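Medenholm takes on the duckweed

13 March 2022 - Pond equipment maker Medenholm today launches the Okstead, a floating skimmer for garden ponds, priced at £71. It lifts duckweed and fallen leaves from the surface, a job most owners now do with a kitchen sieve and bad language.

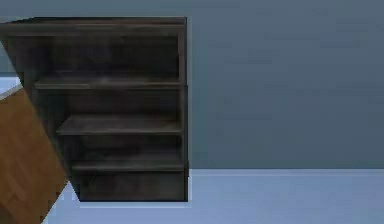

Dark wood shelving unit, open front.

The Okstead draws 9 watts and suits ponds of up to 1240 gallons. Trials in February took in 37 ponds, one of which was mostly frog.

"We can't promise you'll see your fish," said product manager Aroha Waaka. "Some of them prefer it that way - but you will see water."
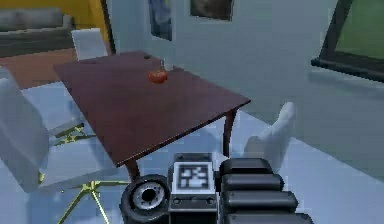
Tomato on a dining table.

Orders are open now through Jostitz garden centres. Spare baskets are sold separately, as spare baskets always are.

Press contact: Imtiaz Akanda, Medenholm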